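Hevasis open day, 9 September 2023

I'd wanted to see inside Hevasis ever since a friend came back from their February open day raving about it, so when the autumn one came up I booked the first slot going. Coffee in a paper cup, a sticky badge, and off we went down a long corridor to the Osura room, where they collect the examples their robots learn from.

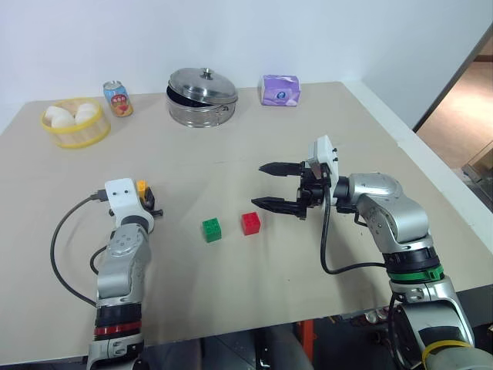

Learning by example takes an awful lot of examples! Each task gets done 300 times with a person steering the arms, and every go is saved, even the clumsy ones (they get marked as clumsy). I'd expected a lab bench and got something closer to a kitchen: steamed buns in a bamboo basket, a steel pot with its lid on crooked, and two little toy bricks out in the middle, the red one right in front of the open gripper. The bricks are what they start new people on, and I can see why – they're small, but at least they've got straight sides.

Visitors were allowed 4 goes each. My first was dreadful, my last was passable, and I was told off (nicely) for rushing. Smooth and slow is what they're after.

Lunch was at the Fuven café over the road. Get the soup.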